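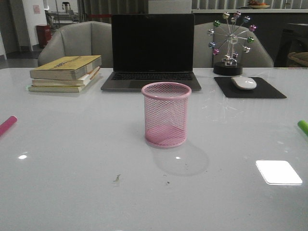 Desk layout, start of the pen holder task. Markers either side, laptop screen off.

13th December

Long one, writing this on the tram so excuse the state of it.

Reset sheet is finally signed off. Version 5. Mimoza Hoxha read it through twice, crossed out half my adjectives and said it'll do. Coming from her I'll take it.

What it says now, so I've got it somewhere other than the shared drive:

Clutter stays. Books, mouse, ornament, all of it. Had this out with the Zatska people again, they want a bare table for the acceptance runs and I said fine, then your pass rate is for a bare table and you write that on the front page. They didn't love that. But a desk has stuff on it. Clundness got burnt exactly this way in October, lovely numbers, then the first real office and the arm was pushing someone's diary along the bench.

Clutter gets listed before the run starts. By whoever did the reset, initials, no ditto marks.

No wiping between trials. Wipe at the start of a block, then leave it. I was on the other side of this one for ages. The glossy top is a pain, every ceiling light comes up as a white patch and I'd have cleaned the smudges every five minutes if they'd let me. Mimoza's point was that cleaning halfway changes the test halfway. Fair enough. Lights stay as they are too, no fiddling with the blinds or switching off the bank you don't like.

Hands clear before anyone calls start. Caller says it out loud, second person repeats it. Feels silly with two of you in a quiet room. Do it anyway. Vuorinen's site rules have the same line and they've had theirs a lot longer than us.

Stop button within reach of the person who ISN'T reading the sheet. Added that today.

A dropped marker is a fail. Not a "partial". We had 14 partials in the last block and when I went back through them I couldn't tell you what half of them meant. Marker in the holder and staying there, holder upright, arm clear. Anything else is a fail and you write a sentence on why. If the holder tips after the marker's in, fail. Argued over that one til lunch.

Nobody reruns a bad trial. If the setup was wrong it gets voided with a reason, and the void stays in the log where people can see it.

189 trials done under the old sheet. Mimoza wants them kept but reported seperately, I'd have binned them. She's right, annoyingly. Target is 400 under the new one before the Sutberg visit and I can't see it unless we get the room in the mornings as well. Must ask.

Still not settled: who can change the sheet mid block. I say no one. Mimoza says no one except for safety, and then it's a new block with a new number. Probably hers again. Will write it up tomorow.

Didn't eat til four. Shoulders sore from leaning over that table. Forgot to ring Mum back, do that first thing. Also need milk, and my good pen is still in the lab somewhere.

My stop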